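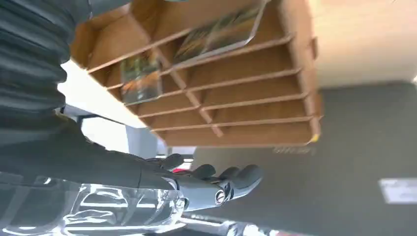 A cardboard shelving unit with printed items in its compartments.

Claruswood library to reopen in August with longer hours

July 25, 2021

The Claruswood public library will reopen its reading room in August after work on the roof and the heating system. The building on Henao Street has been closed to visitors since the spring, although borrowers could still pick up reserved books at the side door.

The town says the reading room will stay open until 8 p.m. on weekdays, two hours later than before. Saturday hours do not change. The children's section moves from the basement to the ground floor, into the space that used to hold the newspaper archive.

The archive itself is going to the Rillo branch – the bound volumes are already there, and the loose issues will follow by the end of the summer. Anyone who wants to see an older issue should call the branch a day ahead.

Borrowers may take out up to 11 items at a time under the new rules. Magazines, which until now could only be read on site, can be borrowed for five days. The most recent issue of each title stays in the building. Fines for late returns were dropped last year and will not come back, but a lost item still has to be paid for.
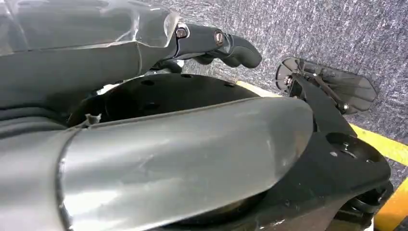

Black disc and jointed black finger beside a translucent gray housing.

The library counted 524 new cards in the first half of the year, most of them issued online. Cards issued before 2000 no longer work with the checkout desk and must be exchanged at the front counter. The exchange is free, and the old card number can be kept on request. Bring a photo ID and something with a current address on it.

New reading lamps were supplied by Lumelent and have been fitted at all the long tables. The front steps are not finished. Until they are, visitors should use the entrance on the parking lot side, where there is also a ramp and a book drop.

Story time for children under six starts again in the second week after reopening. Places are limited and can be booked by phone or at the counter. The evening language classes remain at the Rillo branch for now.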